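Keeping the original box for small electronics, yes or no?
Home & Storage > Packing and Boxes
Thread started by carkley_lofts

Clearing the cupboard under the stairs and I've got as far as the boxes. Most look like this one inside.

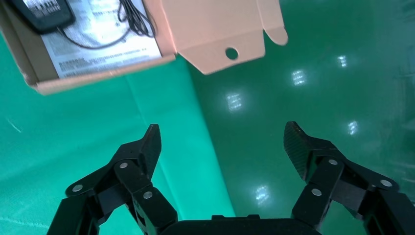

Adapter, cable and the paper sheet, lid open

The box is plain brown corrugated with a hinged lid and a tuck tab. My question is whether people keep the adapter in the box it came in, or take everything out, put all the leads in one tub and flatten the cardboard. I have shelf space for one or the other. I'd like to be finished by December as the cupboard is getting a new meter.

--
pennyfold
Posts: 456

Flatten them. I kept boxes for years and used two of them, both for posting things I'd sold. Leads go in freezer bags with a strip of masking tape saying what they fit. The bags stand upright in a shoebox and you can flick through them.

--
Margus Raudsepp
Posts: 3913

I'd keep them. A box with a tuck lid stacks and a freezer bag doesn't. I have mine on a Trimik shelf unit, end on, with the name written on the short side in marker. When something gets sold or passed on, the box goes with it and there's no hunting for the right adapter.

Do check the labels on your adapters before you mix any. Two with the same plug can have different voltages.

--
pennyfold

Anything stacks if you put it in a shoebox. How many have you passed on in the last year?

--
Margus Raudsepp

Four or five. A router, a radio, a couple of lamps. More than two anyway.

--
suvarna_st
Posts: 12

Is that hole in the lid meant for your finger? I've got a box with one and I always thought it was to hang it up in the shop.

--
carkley_lofts

No idea. It's about the size of a coin. I do put a finger through it to lift the flap, so that's what it does in this house.

--
hobnail
Posts: 188

Whichever way you go, don't wind the cable tight round the adapter. I did that with a whole drawer of them and several went at the point where the lead comes out of the block. Loose loops, and a bit of string or a twist tie if it won't stay put. Yours looks fine in the middle but I'd let out the tighter bit near the hinge.

And if the cupboard is on an outside wall, cardboard is the wrong thing to keep in there. Ours went soft along the bottom over one winter.

--
carkley_lofts

It's an inside wall, luckily. Will redo the cable.

What about the paper? I've got a pile of sheets like that and I'm not sure I've read any of them.

--
pennyfold

Photograph both sides and recycle it.

--
Margus Raudsepp

Keep it if it has the model number or the guarantee on it. I had a claim turned down by Zillwood over a desk lamp for want of the slip that came with it. They wouldn't take a photo of it either. The rest can go.

--
hobnail

Agree with Margus on that one. I write the month I bought it in the corner and fold it in with the receipt.

--
suvarna_st

I do half and half. Boxes stay until the guarantee is up, then they get flattened and the lead goes in a tub.

--
carkley_lofts

Think I'll copy that. Anything still under guarantee keeps its box, the rest go to bags and a tub. Margus, which width is the Trimik unit? The gap beside the meter is narrow and I'd want to get it in sideways.

--
Margus Raudsepp

The narrow one. Take the skirting into account when you measure, I had to saw a notch out of mine.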